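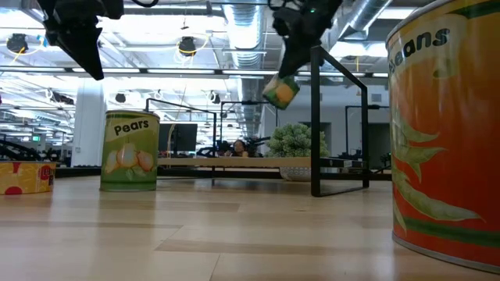 May, 9 at night, and the Trullberg still hadn't finished the pantry job. Forty minutes. Forty! My nan could of done it with a baby on her hip.

"It's thinking," said the woman from Griltum.

"It's a tin."

She laughed — not much. Wrote somthing down.

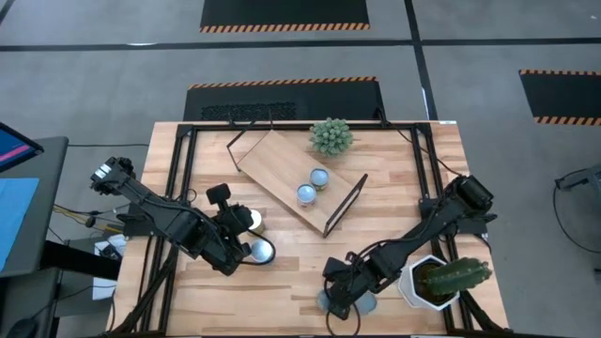
Two on the tray, more to go.

I'd bet her 200 bucks it couldn't set a table by winter. Went to get my coat. Stood there watching the arms instead, coat half on.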